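Huketti Tabletop Arm: Demonstration Days
Sales and service: Lomance, Jeltadham

The Huketti is a bench-mounted arm with a parallel gripper, sold for light handling work and for training rooms. You can try it in our showroom before you order.
The demonstration bench is set up with small household furniture.
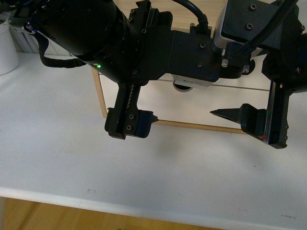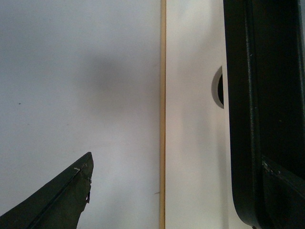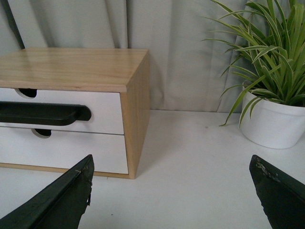 Each visit lasts almost 300 minutes with a break for lunch. Azlan Tarigan runs the morning part, covering mounting, cabling and safe stops. After lunch, visitors take the controls. Bring your own parts if you like, up to 15 cm long.

Finger pads are a wear item. Spare sets are kept in stock and can be changed with a hex key. The Holzer bench plate is sold separately.

Group size: up to 17
Next open days: August, doors at 9 a.m.
Parking: behind the building, entrance on the left
Bookings and quotes: Nayeli Lozano, Lomance front desk
Service contracts: Efua Fiadzo

Closed-toe shoes are required on the demonstration floor.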